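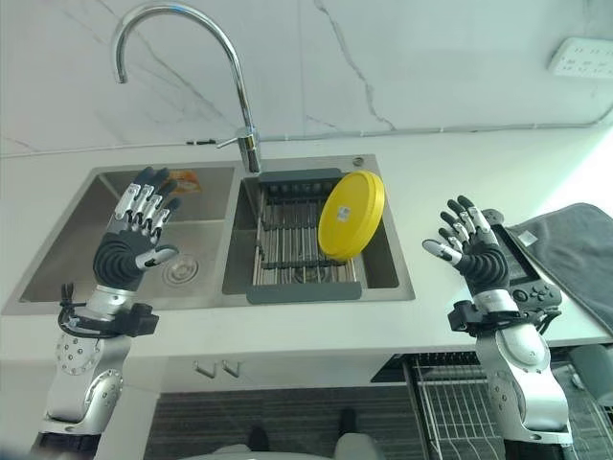
水槽工位，双臂就绪，黄色盘子立在架子上

Garkon 厨房双臂数据与回放工具 说明文档

大家好，我是 Henryk Jakubowski，这个仓库现在主要是我在维护。Garkon 一开始只是我自己用的一堆脚本，专门把双臂、双手的录制数据对齐、切段、再回放出来看。后来 Lindalva Furtado 也开始用，三天两头来问我某个参数是什么意思，我就想，行吧，还是写个说明（其实早该写了！）。

先说清楚这里面有什么：头部视角和腕部视角的图像、两条手臂的关节角、手指的指令值和反馈值，外加每段录制的文字标注。没有力矩数据，别找了，我们没存。

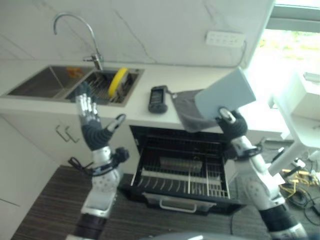

阅读时间：7 分钟

怎么装

需要 Python 3.10 以上。克隆下来以后在根目录跑 pip install -e . 就行，然后用 garkon check 看一眼依赖齐不齐。如果它抱怨找不到 zeno，那是因为运动规划那部分放在另一个仓库 Zeno 里，只想看数据的话可以不装，加上 --no-plan 就不报错了。

数据怎么放

每段录制一个文件夹，里面是 head、wrist、joints 三个子目录和一个 meta.yaml。关节数据存的是 80 Hz，图像是 40 Hz，所以一帧图像正好对两行关节数据。请不要自己拿行号去除以二！开头几行可能只有关节没有图像，老老实实用 align() 按时间戳对，我在这上面浪费过整整一个周末。

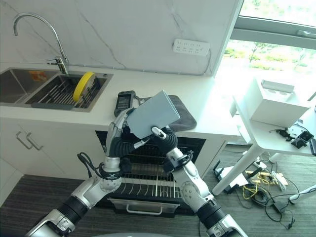
双手协作的段落在 meta.yaml 里会带 bimanual: true。这类数据回放的时候一定要把两条手臂放在同一个时钟下，老版本是左右各开一个线程，时间一长就慢慢错开，两只手之间的距离越跑越怪。现在统一由 Lennox 调度器发指令，左右手的目标位姿打包成一条消息，要么都发，要么都不发。Benedito Lins 给这块补了测试，感谢感谢，我自己是真懒得写。

手指这边用的是归一化数值，0 是张开，1 是握紧。注意指令值和反馈值不是一回事：手里夹着东西的时候，反馈会停在半路，指令还在往前走。训练策略的话我建议两个都喂进去，只喂反馈的版本我试过，松手特别犹豫。

感知部分

分割模型叫 Irka，权重要单独下载，跑 garkon fetch irka 即可。它对哑光的东西很稳，对不锈钢和镀铬表面就比较随缘了，反光一强，掩码边缘会一跳一跳的。我在后处理里加了 6 帧的滑动投票，好了不少，代价是动作快的时候掩码会拖一点尾巴。嫌拖的话把 vote_window 调小。 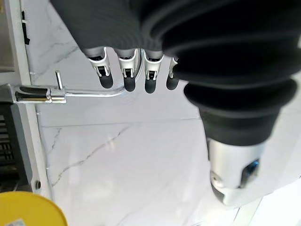 腕部视角默认不参与全局定位，只在末端对准的阶段才切进来，开关是 use_wrist_refine。这里最容易踩的坑是外参：腕部相机只要拆装过，就得重新跑 garkon calib，旧的标定文件千万别留着，程序会很开心地读进去，然后给你一个看起来挺像样、其实偏掉的结果。Kittipong Kaewkla 写的那个重投影检查脚本在 tools 目录下，标定完顺手跑一遍吧。

已知问题

回放时按暂停再继续，第一条指令偶尔会重复发送，我还没查出来是谁干的。
Windows 下路径里有中文会读不到 meta.yaml。
Zeno 的碰撞模型里手指是简化成胶囊体的，离物体很近时会偏保守，规划失败先看看是不是这个原因。

更新记录

2024年1月14日：双臂指令合并到 Lennox，删掉旧的双线程回放，文档重写。

提问题请直接开 issue，附上 meta.yaml 和完整日志，光发一句“跑不起来”我也没辙呀。标注格式方面的事可以找 Hamish Tamihana，他比我熟。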